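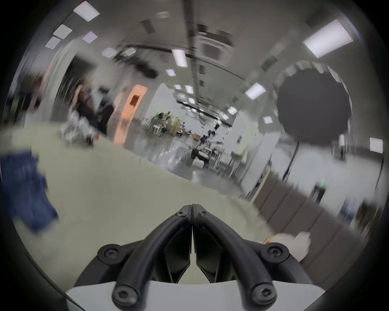 Lighting & Flash > Studio Strobes > Power and Triggering

Pack drops to half output after a few full-power pops, modeling lamp off

I have a Wudano 2-head battery pack, bought used, with the original battery and one spare. Both batteries show a full charge on the pack's indicator. With one head on output A at full power, I get 6 pops at the set level and then the exposure falls by one stop. The ready beep still sounds on time. If I leave the pack alone for a few minutes it goes back to normal and repeats the same pattern.

What I have tried so far:

Swapped the batteries. Same result with either one.

Swapped the heads. Same result.

Moved the head to output B. The drop still happens but later, usually after 10 pops. B gets the smaller share of the energy on this pack, so I expected some difference.

Turned the modeling lamp off and left it off. No change.

Fired with a sync cord instead of the radio trigger. No change.

I meter with a handheld flash meter, incident dome, at a fixed distance from a bare reflector. The meter repeats to a tenth of a stop on my other light, a plug-in monolight from Tradosora, so I don't suspect it. The pop counter in the pack's menu reads 2498, which seems low for a rental pack of this age, but it may have been reset.

Room temperature is normal. The fan runs.

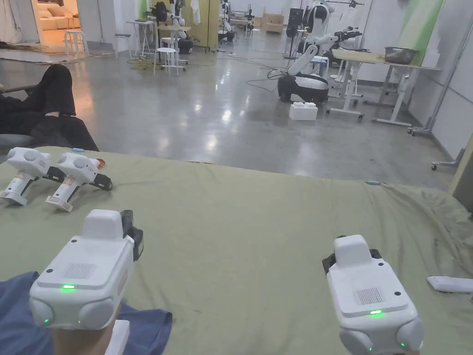

The pack has two recycle settings, fast and slow. All of the tests above were done on fast. I shoot catalog work, mostly folded textiles, and need the same exposure for long runs, so a one-stop drop in the middle of a set means going back and reshooting half of it. Is this a capacitor problem, or is the pack protecting itself? I would like to know before I pay for a bench inspection.

3 answers

Answer 1 (accepted)

The pack is most likely limiting itself. A failing capacitor bank normally shows up as a drop that is there from the first pop, or one that gets worse week by week. It doesn't usually come back after a rest of a few minutes. A thermal limit does.

On packs of this type there is a temperature sensor near the charging circuit. When it reaches its set point the firmware can do one of two things: lengthen the recycle time and keep the full energy, or keep the recycle time and charge to a lower voltage. Yours sounds like the second. The ready beep is tied to the charge target, so if the target has been lowered the beep still comes on time and tells you nothing about the energy.

One stop is half the energy. Energy goes with the square of the voltage, so a one-stop drop means the bank is charging to 71% of its normal voltage. A worn battery would give you a slow and uneven recycle before it gave you a clean one-stop step. You have already swapped batteries, which points the same way.

Run the following in order and write down the readings.

1. Start cold. Leave the pack off for at least an hour, with the battery out.

2. Set slow recycle, output A, full power, lamp off. Fire at even intervals of 15 seconds and meter every pop. Stop at 20.

3. If there is no drop, wait another hour and repeat on fast recycle with the same 15-second interval. This separates the effect of the charging current from the effect of the firing rate.

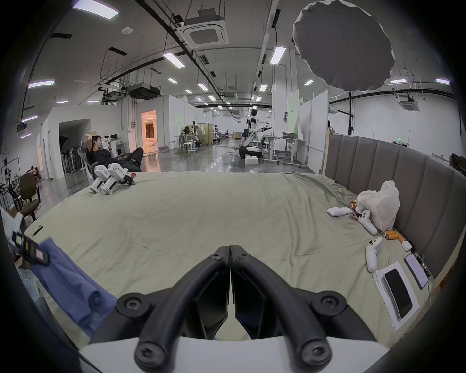

4. Open the service menu and look for a stored fault. Hold the test button while switching on. On the firmware I have used, code 1571 is the charge limit warning. It is stored even when nothing appears on the main display. Clear it, repeat the test, and check whether it returns.

5. Check the airflow. A fan that runs is not proof that air is moving. Take off the lower vent cover (four screws, no access to the high-voltage side) and look at the filter. Used rental packs often have one that is completely blocked with lint. Do not go past the vent cover. The bank can hold a dangerous charge long after the pack is switched off.

If the drop goes away on slow recycle, clean or replace the filter first and test fast again. If it happens on slow as well, at the same pop count, then the sensor or its wiring is suspect and the pack should go to a bench.

One more point on the B result. Since B draws less energy per pop, the charger does less work each cycle and the heat builds more slowly. A later drop on B fits the thermal explanation. With a bad bank I would expect the size of the drop to differ between A and B, and you don't mention that.

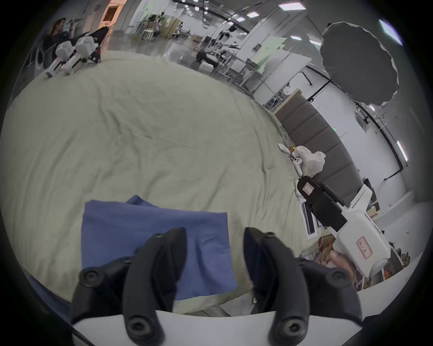
For long catalog runs I would also stop using full power. Going down one stop on the pack and up one stop on ISO costs very little with a current camera body, and the limit may never be reached. Color is usually steadier there too — check it on your own pack with a gray card, because some older designs shift at reduced power.

Comment: Filter was solid gray lint. Slow recycle ran 20 pops with no drop. Code was stored as you said. New filter ordered, will test fast when it comes.

Answer 2

Had the same thing with an Osik pack. It was the head cable. Pins were burned at the connector. Check yours.

Comment: The question says both heads were swapped and the result was the same. The cables are fixed to the heads on this model, so that rules it out.

Answer 3

Agree with the first answer on the cause, but be careful with the counter. Metwally, who did the service on my two packs, told me the count is held on the control board and goes back to zero when the board is replaced. A low number on a used pack can mean a new board and an old bank. Ask for the service record if the seller has it.

Also, if the pack sat unused for a long time before you bought it, re-form the capacitors. Start at minimum power, fire a few pops, raise it one stop, wait ten minutes, and go on up like that to full. It did not fix my output problem but recycle got more even.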